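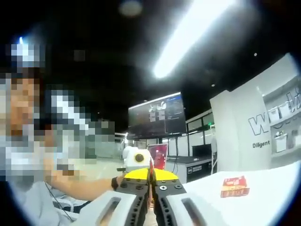
Gerardo Villanueva would have kept the ceiling white, and wrote to say so as soon as the plans for Room 602 went up. A dark ceiling, in his view, costs too much light for what it hides, and the tubes then have to do all the work on their own. Rommel Ocampo replied that the loss had been allowed for in the layout and that the desks were the part that mattered.

Room 602, Polside: ceiling and lighting
Page updated May 8, 2020

The room is a large open workroom on the top floor at Polside. The ceiling was painted dark so that the pipes, trays and brackets above the fittings would stop drawing the eye. The lighting is a mixture of long fluorescent fittings and round ceiling lights. The notes on this page are for people who use the room or are planning something similar in one of the other Polside units.

Caption: Long fluorescent fitting and round ceiling light against the dark ceiling. Person in a light-coloured shirt at left.

Long fittings
These give the working light. Each run is hung on its own pair of wires, with the drop set at 70 cm. The covers unclip along one side. Wipe them with a damp cloth and let them dry before clipping them back. Tubes are changed by the run, so that the colour stays even from one end to the other. Spares are kept in the Grosby cabinet by the door.

Round fittings
Used for general light when the desks are not in use, and left on during cleaning. They sit flat to the ceiling and are on a separate switch. The rims were supplied white and have been left that way.

Paint
Groltevico matt, two coats, brushed at the edges and rolled elsewhere. A sheen finish was tried on a short length near the lift and showed a bright streak under every tube. It was rubbed down and painted over in November. Touching up should be done with the same matt and a small roller; brush marks show when the light comes from the side.

Light levels
Readings at desk height reach up to 1,000 lux directly under a run and fall off quickly between runs. Desks for fine work should go under the long fittings. Shelving and storage can take the gaps. Readings were taken with the blinds down, using the Tan meter, with the sensor laid flat on the desk top.

Points still open
The switch labels do not match the plan. The lower one works the round fittings, the upper one the long runs.
One run hums for the first few minutes after switching on. A replacement starter is on order.
Gerardo has asked for readings from his own unit with the white ceiling, taken at the same desk height. Rommel will add them to this page when the meter is free.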